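Skuta Miltance 3
Perception + grasp planning for cables, cords and other floppy stuff

Part no. 1237. Ships as a license key plus installer. Runs next to your existing arm controller, no retraining for most leads under a couple meters.

What it does: takes the wrist feed and the overhead feed, traces each strand, finds the connector ends, hands the planner a ranked list of grasp points. New in this version: blur handling. Older builds dropped the trace as soon as the wrist moved fast. Now it holds the last good one and keeps going.

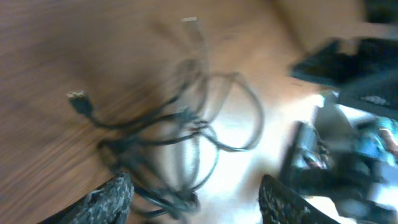
Wrist view during a fast move, USB-A end at left of the tangle.

Glare masking is on by default. Turn it off in Wurnitgate (our config tool) if your table is matte. Exposure lock recomended either way.

Two-arm mode

Needs 2 seats of the license, one per arm, and a shared base frame set in Wurnitgate before first run. Do the base frame first!! Most support tickets are this.
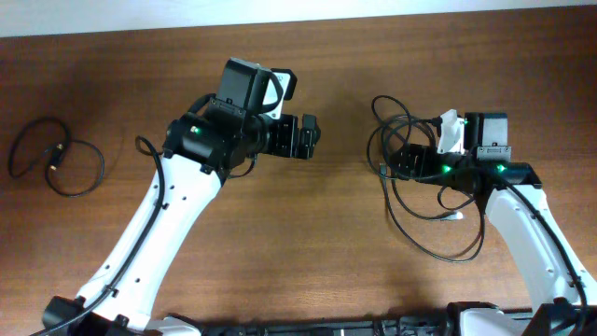 Keep-out zones are drawn per arm and update with the load. A gripper with cable hanging off it gets a bigger zone than a bare one, so with the right arm carrying loops down to the table like that, the left one is planned around the whole drape. Loose coils set off to the side, far left here, go in as seperate objects. Edit zones by hand or let it guess.

Price: 1620 per seat, updates included. Villaseñor bundle customers already have a key, check your account page.

Back in stock September. Docs and changelog under Downloads.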